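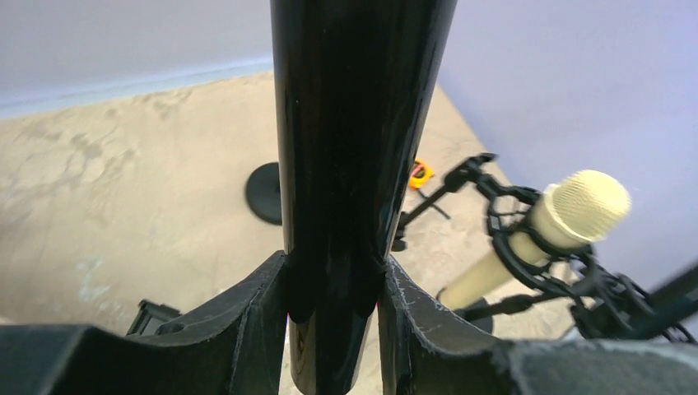 Schwarz, glatt, glänzend: Oberfläche als Verkaufsargument

Sprechernotizen, Abendvortrag »Was heißt hier hochwertig?«, 40 Minuten plus Fragen

Folie 1
Titelfolie stehen lassen, bis alle sitzen. Frage ins Publikum: Wer hat im letzten Jahr etwas gekauft, weil es sich »wertig« anfühlte? Hände abwarten. Selber melden.
Dann: Das Wort steht in fast jedem Prospekt, und ich habe bis heute keinen Hersteller gefunden, der es mir definieren konnte. Glanz ist billig zu haben. Über die Haltbarkeit eines Gegenstands sagt er so gut wie nichts.

Folie 2 — Der Brindia-Katalog
Katalog hochhalten, nicht herumgeben (kommt sonst wieder nicht zurück).
Auf 71 Seiten kein einziges Wort dazu, wie dick eine Beschichtung ist. Dafür »zeitlos«, »kompromisslos«, »Manufakturcharakter«. Zwei Sätze vorlesen, Seite 12 und Seite 30. Langsam. Nicht grinsen, die Leute merken das selbst.
Falls jemand fragt: Ich habe bei der Firma angerufen. Man wollte sich melden.

Folie 3 — Stirnov gegen Grukarus
Zwei Stehleuchten, gleiche Bauhöhe, gleiche Farbe. Grukarus verlangt 1.225 Euro, Stirnov 100. Aniela Makowska hat beide in ihrer Werkstatt zerlegt. Ihr Befund: Fassung und Schalter sind baugleich, der Fuß der teuren ist schwerer, der Lack der billigen war an der Schweißnaht dünner.
Vorsicht an dieser Stelle. Es waren zwei Leuchten. Wer daraus ableitet, teuer sei immer Betrug, macht denselben Fehler wie der Prospekt. Ich behaupte nur, dass der Preis mir den Unterschied nicht erklärt hat.
Pause, Wasser.

Folie 4 — Der Test, den keiner macht
Was im Laden geprüft wird: anfassen, klopfen, hochheben. Gewicht gilt als Güte. Lucyna Kwiatkowski hat jahrelang im Möbelverkauf gearbeitet und erzählt, dass in ihrer Filiale die Ausstellungsstücke jeden Morgen poliert wurden, bevor die Türen aufgingen. Bei den Kunden zu Hause poliert niemand.
Was man fragen müsste:
Gibt es den Lack als Ausbesserungsstift?
Lässt sich die Schraube lösen, oder ist sie vergossen?
Bekomme ich das Ersatzteil einzeln, und wie lange noch?
Mit diesen Fragen war ich im Januar in mehreren Geschäften. Freundlich waren alle. Eine brauchbare Antwort gab es in Štefanec, beim kleinsten Laden, und die lautete »nein«. Immerhin.

Folie 5 — Siegel
Kurz halten, sonst wird es spät. Ein Siegel ist so gut wie die Prüfung dahinter, und die steht selten auf dem Etikett. Khanyisile Gumede wird vermutlich einwenden, dass schlechte Siegel besser sind als keine. Darüber kann man streiten — ich sehe es anders, habe aber keine Zahlen, und das sage ich dann auch so.

Folie 6 — Was bleibt
Kein Aufruf zum Verzicht! Beim letzten Mal kam das als Moralpredigt an, Zuzanna hat es mir auf der Heimfahrt deutlich gesagt. Lieber die drei Fragen von Folie 4 noch einmal zeigen und stehen lassen.
Wenn Zeit ist: die Geschichte mit dem Wasserkocher. Wenn nicht, weglassen.

Fragerunde
Moderation macht Jolanta Śliwiński. Handmikro vorher prüfen. Keine Kaufempfehlungen geben, auch nicht auf Nachfrage und auch nicht beim Wein danach. Handzettel liegen am Ausgang links.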